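# Revised handling rules for the manipulation bench

The working rules for the arm at the Urach bench were revised in May, and this note records the points that matter to anyone who keeps a similar set. The earlier version had grown to 28 clauses over several years. A good number of them repeated one another, and two were in open conflict over who may clear a stop.

The Brira rules, as they are now called, begin with fixed items. Anything fastened to the work surface is to be entered in the cell record before motion is enabled. The entry gives its height, its overhang and the finish of the metal. Glossy finishes are listed separately and must be checked under the lighting in use at the time.

Approach speed near a fixed bar or handle is limited to 50 millimetres per second within the marked zone. Outside the zone the limit is 148. Operators may lower either figure. They may not raise it without a signed change sheet.
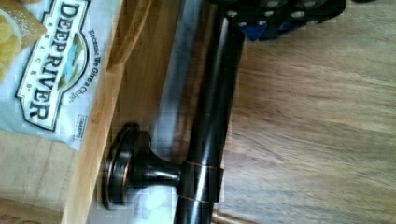 *Dark metal bar on its mounting post, with a Deep River snack bag to the left.*

Soft packaging has a section to itself. A bag that folds and creases does not present the same outline twice, and the previous rules treated it as a rigid box. Under the new text the grip width is set afresh for each bag, and no stored value is to be carried over from an earlier run.

The Chaturvedi checklist remains in force for wrist cameras. Lenses are to be wiped at the start of every shift, and blurred views are kept in the log along with the sharp ones. Comments received from the Mekelton site asked for blurred views to be deleted. The request was considered and declined.

Clause numbers have changed throughout, so older training sheets should be withdrawn. The section on tool changes is still in draft and the old wording applies until it is issued.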